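Do I Need a Special Cloth for This?

Dilani Samarakoon swears by a glass cloth. One cloth, she says, no spray, 13 dollars. I have my doubts about any rag that costs more than lunch. 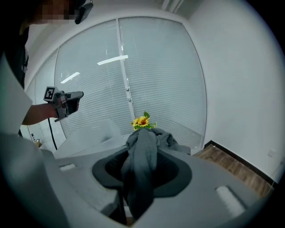
Gray-blue cloth, sunflowers behind it, and the glass beyond.

The Clovorell leaflet promises "streak-free in 2 passes." Mine took four on the glass by my desk, and the low corner still had a smear when the light came in. Maybe I pressed too hard. Dilani thinks I folded it wrong -- apparently there is a right way to fold it.

I'll give it this much: it didn't shed lint. My old T-shirt sheds plenty, but my old T-shirt was free.

The sunflowers are from the market and they drop yellow dust on everything, which no cloth seems to pick up on the first try. I'm going to keep using this one until November and then try the T-shirt again on the same glass. If there's a difference I'll say so.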